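Moving the blog, and what I did with 1,000 old posts

I finished the move on Sunday night. If you are reading this, you are on the new server, and the old address should send you here without you having to do anything. If a link drops you on an error page, please write and tell me which one.

I started this blog to keep track of a kitchen renovation. It outlived the kitchen. Somewhere along the way it became the place where I put whatever I was thinking about, and by the time I sat down to move it there were 1,000 posts, which the export tool told me in a little gray box. I had to look at it twice because the number was so even.

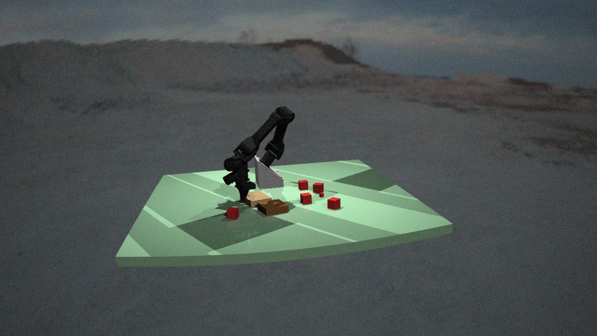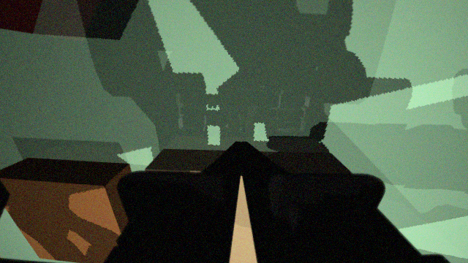 Page last changed: June 2023

The old host was a small company called Skidow. I had been with them from the start and never had much to complain about. The site went down now and then and came back up. Their support was one man named Bakker who signed his emails with only his last name, and he usually answered the same day. In January he wrote to all the customers to say that he was closing the business in the summer and that we should each find somewhere else to go. He gave us plenty of time. I used almost none of it and then had to hurry.

I looked at three hosts. The first wanted a two-year contract. The second was cheap but the sign-up page would not take my card, and I decided that was enough of a sign. The third is Arnmont, where I am now. It costs a little more than Skidow did and the control panel is slower. So far that is my only complaint.

The export came out as one long file. The text was in good shape. The comments were in good shape too, apart from the accents, which had turned into strings of odd symbols. Afonso Louro, who has been commenting here longer than anyone, had written whole paragraphs in Portuguese under a post about bread, and they looked like someone had sat on the keyboard. It was an encoding problem. I had saved the file in the wrong format before uploading it. Once I went back to the original download and left it alone, the accents were fine.

If you are going to move a blog, keep one copy of the export that you never open. I had two copies and had opened both of them, so I had to ask Bakker for a third. He sent it the next morning.

After that came the sorting. I had planned to bring everything over and deal with it later, but once I began reading I couldn't stop, and I spent most of the spring evenings going through the posts in order. A lot of them were two lines long. I used to post the way people now send text messages. "Snow today." "New tires, finally." I had a whole run of posts about a dishwasher that leaked, and I never wrote down how it got fixed. I don't remember how it got fixed.

In the end I kept 570 posts. The rest are on a drive in my desk. I didn't delete them, but I can't see a reason for a stranger to read them. My rule was that a post stayed if it had a comment from a real person or if I would have been sorry to lose it. That let in a few bad ones. The post on painting a radiator is wrong in at least two places, and I kept it with a note at the top, since it still gets more visitors than anything else here.

The categories were a mess. I had 97 of them. Some had one post each. There was one called "House" and another called "The House," and I could not find any difference between what went in one and what went in the other. I cut them down to nine. If you used to follow a category by its feed, that feed is probably gone and you will need to subscribe again. The main feed still works at the same address.

Links were the worst part. I checked the outgoing ones on the posts I kept, and a great many pointed to sites that aren't there anymore. I replaced what I could with archived copies. Where there was no archived copy I took the link off and left the words. My friend Celeste Mendes had a gardening site at Bestham for years and I must have linked to it in every summer post. She shut it down a while ago and told me she doesn't miss it. I asked if she had kept the page on pruning currants, and she found it on an old laptop and sent me the text. With her permission I have put it up here. It's under Garden.

A few things have changed that you may notice. Comments now close after 100 days. Nearly all the spam came in on old posts, and I was tired of clearing it out every morning. You can still reach me by email if you have something to say about an older one. The search box is gone for now because the one that came with the new theme returned nothing, no matter what I typed. I'll try another when I have a free evening. The typeface is bigger. Two people had asked for that and I agree with them.

Still to do: the recipe index, which has the right titles and the wrong links; the page about the kitchen, where the measurements need checking; and the monthly archive, which lists the months in alphabetical order, so April comes first every year. I know about that one, so you don't need to write in.

I wrote to Bakker when the new site was up, to thank him and to say that he could switch mine off. He answered the same day. He said mine was the fourth from last and asked whether the dishwasher ever got fixed.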